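Ceramic glaze crazing after a few months of dishwasher use: glaze fault or water?

Posted in Kitchen and Household > Ceramics and Glassware

kilnside_16

I have a set of stoneware mugs and bowls from a small maker, Clamance, bought last November. Four of the pieces now show a network of fine lines in the glaze on the inside. The lines do not catch a fingernail. They take up tea stain and do not come clean with bicarb or with ordinary detergent. The outsides are fine, apart from one bowl with a few lines near the foot.

Details that may matter:

Dishwasher is a Heitmann, run on the normal 65 degree program with tablets. Water here is hard, measured at 147 mg/L as calcium carbonate. The bowls go in the microwave most days. The mugs do not, but they get boiling water straight from the kettle, often from a cold cupboard.

The maker's card says "dishwasher and microwave safe" and nothing else. No absorption figure is given.

What I would like to know is whether this is a fault in the glaze or something I have caused, whether the pieces are still fit for food, and whether there is any test I can do at home before I write to the maker. I have already tried the Binent stain remover sold for coffee machines. It lightened the colour of the lines but they were back within a week.

Status: Open. 2 people are following this.

tallowgrass

Crazing is a fit problem. The glaze contracts more than the clay body as it cools, so it ends up in tension. If the tension is high, it cracks in the kiln or on the shelf the next day. If it is moderate, the glaze holds for weeks or months and then lets go after enough heating and cooling. Your kettle water into a cold mug is thermal shock, but a well-fitted glaze will take that for years.

There is a second cause, and it often gets mixed up with the first. If the body is not fully vitrified it absorbs water slowly, swells by a very small amount and stretches the glaze from underneath. This is moisture crazing. It is typical of earthenware and of stoneware that was fired a cone or two short. A dishwasher speeds it up because the unglazed foot sits in hot water and steam for an hour at a time.

Hard water does not cause either one. It leaves scale, and the scale can make existing lines easier to see. The detergent is alkaline and will dull a soft glaze over time, but that shows up as a loss of gloss across the whole surface.

To separate the two causes, do an absorption test. You need a kitchen scale that reads to 0.1 g and has enough capacity for the piece.

Dry the piece in the oven at 120 degrees for two hours, starting from cold. Let it cool in the oven with the door shut. Weigh it.

Put it in a pot of water, bring to the boil slowly and simmer for two hours. Leave it in the water overnight. Wipe the surface dry and weigh it again.

Divide the gain by the dry weight. Under 1 per cent is good for functional ware. Above 3 per cent I would not expect any glaze to stay sound in a dishwasher. Use one of the pieces that is already crazed, so that water has a way in besides the foot. The figure for a glazed piece will read lower than for bare clay, so treat it as a minimum.

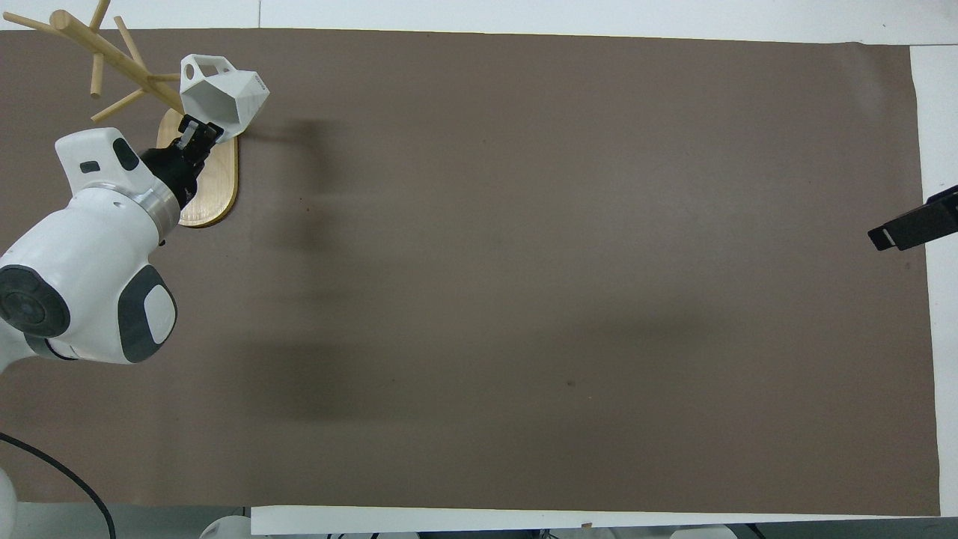

Brisbane, March 30, 2026

Adding to my answer above after going back over the details. The shape of the ware has some bearing on where lines appear first. On faceted or angular forms the glaze pulls thin along the ridges and sits thicker on the flats and in the inside corners. Thick glaze crazes before thin glaze, all else being equal. On round forms, look at the inside bottom, where it pools. If your lines are densest there, that points to fit and thickness. If they are even from rim to base, moisture is more likely.

Storage matters too. A mug put away upside down on a closed shelf while the foot is still damp dries slowly. Right way up on an open shelf, or on pegs, it dries overnight. This will not repair anything, but with an absorbent body it reduces the time spent wet.

On food safety: for dry food and for drinks that are finished and washed up the same day, most people keep using crazed ware. I would not use it to store anything wet. If the glaze is coloured on the inside and you do not know what is in it, ask the maker for a leach test result. Crazing also weakens the piece, so take the bowls out of the microwave. A bowl that gets hotter than the food in it has water in the body, and that alone answers half of your test.

hoveo_returns

not a ceramics person but I had the same thing with plates from the Hoveo shop and they swapped them no argument. send photos of the lines with tea in them so they show up. dont bother with the oven thing, just write to the maker

kilnside_16

Tested the worst bowl. Dry weight and wet weight give 4 per cent, and it does come out of the microwave hotter than the soup. I have written to Clamance with the figures and asked for the firing cone and a leach test. The bowls are out of the microwave for now.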